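Laundry notes: dosing, storage and drum care

Front loaders and liquid detergent

Overdosing is the usual cause of grey residue on door seals and stiff towels. The dose printed on a bottle generally assumes a full, moderately soiled load in water of medium hardness. In soft water, begin at half that figure and increase it only if collars and cuffs are not coming clean.

Excess suds cushion the load and reduce the mechanical action of the drum. If foam is still visible on the door glass during the final rinse, run a second rinse without detergent and reduce the next dose by a third.

Measuring

Mark the dosing cap with a permanent marker at the level in regular use. Moulded lines inside a coloured cap are difficult to read under a laundry light. Rinse the cap under the tap after each use; dried surfactant in the thread prevents a proper seal.

Concentrated and standard liquids are not interchangeable by volume. When changing from one to the other, read the new label and re-mark the cap.

Water temperature

Cold washing suits most everyday cotton and synthetic loads. Sheets, tea towels and anything with body oils are better at 40 degrees or above, care label permitting. A machine used only on cold should have an empty hot cycle every 12 weeks, with the dispenser drawer removed and scrubbed first.

Storage

Keep liquids upright with the cap closed, out of direct sun and out of reach of children. In a garage laundry, avoid a shelf against a west-facing metal wall; prolonged heat can thin or separate the product. Bottles bought in bulk should be dated on the base and used oldest first. A bottle laid on its side will find any fault in its cap, so stand a tray under it.

Never decant detergent into a drink bottle. Keep the original label on the container, including the colour panel and safety directions. 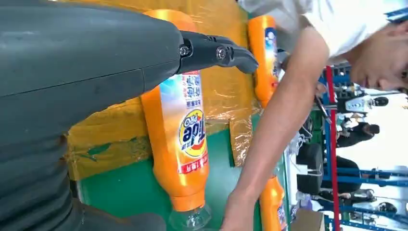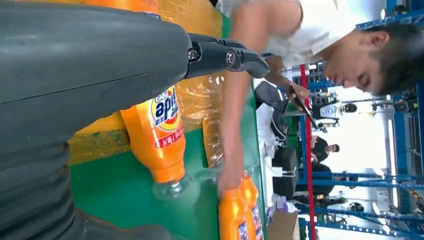
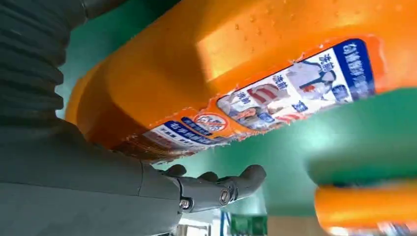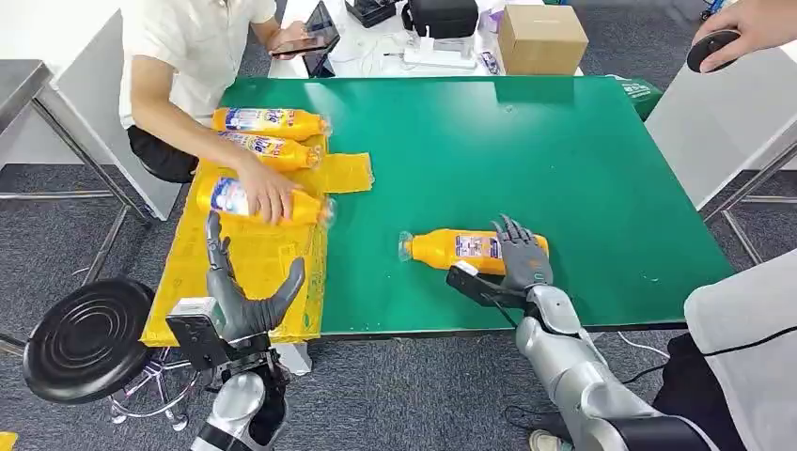

Orange plastic containers with printed labels.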